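Winter walk-through, Parnden community workshop, 12/17/22
Checked by Liesl Mayrhofer, with Wendelin Grabner along for the ladder work

Front entrance and steps – OK. The rubber mat has been turned and lies flat again. Please do keep shaking the grit out of it, it really does help.

Handrail – OK, though the lowest bracket has a bit of play in it. Wendelin tightened it by hand and will come back with the proper wrench.

Smoke alarms – 13 tested, 2 with weak batteries (coat room and upstairs hall). Both changed while we were there, and my apologies to the quilting group for the racket!

Fire extinguishers – OK. Gauges in the green, tags good until May. The one by the kitchen had aprons hanging over it again, lovely aprons, but they need another hook.

Emergency exit, rear – NEEDS WORK. The door sticks at the bottom and I had to put my shoulder to it. I'd like this planed before anything else on the list.

Exit lights – OK. Left on battery for 30 minutes and still nice and bright at the end.

Cords and cables – FAIR. Mostly tidy, but anything that crosses a walkway wants a cover or some tape, even if it's only for an afternoon.

First aid box – restocked. Burn gel was missing, and we were down to the silly tiny bandages.

Water heater – OK, no drips, closet clear.

Next walk-through in May, and thank you all for being so patient with us.

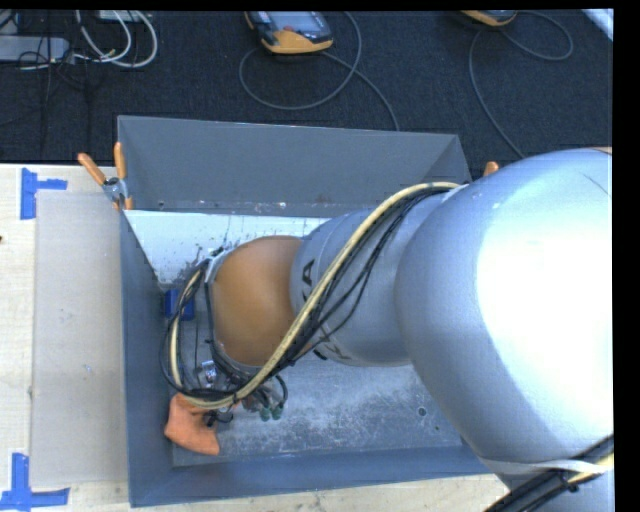
Mechthild Ortner: Liesl, the rear door was sticking last winter too, and planing it only left a draft by spring. Could Wendelin look at the hinges first? The top one seemed loose to me when I locked up on Thursday.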